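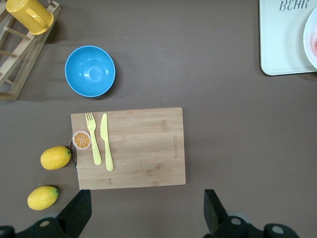
The grass that wants to be a tree

What is the tallest grass you have ever seen? Maybe it was in a paddock, or behind the school where the mower does not come. Perhaps it reached your knees. Now think of a grass that is taller than a house. This grass is bamboo, and it belongs to the same big family as wheat, rice and the lawn in the park.

Many people believe that bamboo is a tree. It is easy to understand why. It is hard, it is tall, and a forest of it is dark and cool inside. But a tree has bark, and each year its trunk becomes a little thicker. Bamboo has no bark. A new bamboo stem comes out of the ground already as thick as it will ever be. After this it only goes up.

How does it grow so fast?

Some kinds of bamboo can grow more than half a metre in one day. If you sat beside such a stem from breakfast until dinner, you could measure the difference with your school ruler.

To understand how this is possible, think of a telescope, the old kind that a pirate has. When it is closed, it is short, but all its parts are already inside. A bamboo shoot is a little bit like this. The sections of the stem are packed closely together in the shoot. When warm weather and rain arrive, all of them begin to stretch.

The young stem does not make its own food in this time. The food comes from below. Under the soil, bamboo has thick stems which lie on their side. They are called rhizomes (say it "RY-zohms"). They store food and send it to the new shoots. Sometimes a whole grove is really one plant, joined together under your feet.

Why is it hollow?

Take a sheet of paper and try to stand it on its edge. It falls over. Now roll it into a tube, fix it with tape and stand it up again. You can even put a small book on top! A tube is strong and does not need much material. Most bamboo stems are tubes too.

Look for the rings on the outside of a bamboo stem. These are the nodes. At each node there is a wall inside, and the walls stop the tube from folding when the wind pushes it.

How can a tube become a flat board?

The stem is first cut along its length into narrow strips. The green skin is taken off, and the strips are dried and made flat and smooth. Then they are glued side by side and pressed hard together. On a bamboo chopping board you can often find fine lines that all go in the same direction. These are fibres, the long threads that carried water and gave the stem its strength.

Words to remember

Node: a ring on the stem, with a wall inside.
Rhizome: a stem that grows under the ground.
Fibre: a long, thin thread in a plant.
Grove: a group of bamboo plants growing together.

Written by Birgit Oltmanns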